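ok long thread, typing fast before the glue sets. two-handed gripper build, shared workshop, April 27, 2019
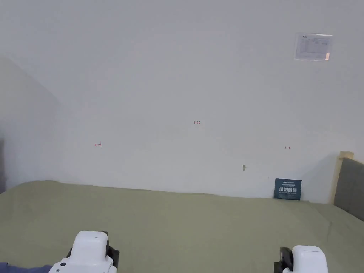 so where I left off last time – left hand closing fine, right hand closing maybe 5 mm late every single time. you squeeze both together and the right one sort of yawns shut

first guess was the spring. swapped it. same

second guess was me, I'm left handed. gave both to Yichen. same late right hand so not me, good, also annoying

Yichen says check the trigger linkage before touching anything else. I did not check the trigger linkage. I reflashed the board. twice

anyway. it was the linkage

the little pin that goes thru the trigger arm, I drilled that hole by hand back in July and it's a hair oversize. so the arm rocks before it pulls. all the slop lives in that one hole

fix options: sleeve the hole, bigger pin, reprint the arm. reprint is 6 hours and the Millow is booked til tonight (Naledi's drone legs, she was first, fair)

went with a sleeve. cut a bit of brass tube, pressed it in with the vise, filed it flush. ugly but the rock is gone. mostly gone

ok testing task for both hands is still bedsheets. pull flat, fold the corner over, let go. sounds dumb. cloth is horrible tho, it slides out of the fingers right when you think you have it

first pads were hard plastic. no. then bike tube rubber glued on, way better grip but it grabs the sheet and wont let go, you end up shaking your hand like theres tape on it

current pads: thin silicone with shallow grooves cut across. 19 tries on a corner fold, 5 drops. before the sleeve fix I quit counting drops so thats progress I guess

Guangming asked why not just put it on the arm already. becuase if I can't fold a corner holding the grippers myself then the arm has no chance. hands first, arm later

also the arm's shoulder motor is still at Cuiping's place in pieces so theres that

weight: too heavy for long sessions. wrists are done after about 30 minutes. want to move the battery off the handle and onto a belt, run one cable up each sleeve. Nele has done this on her camera rig and says strain relief or you'll be resoldering forever

noted. bought strain relief. bought the wrong size strain relief

to do before next time:
reprint right arm with a proper reamed hole
belt box for the battery
deeper grooves on ONE hand only so I can compare
label the cables, I plugged left into right again today

if anyone has a 3 mm reamer they're not using I'll trade you for a bag of bearings – good ones, Nele can vouch

glue's tacky, gotta go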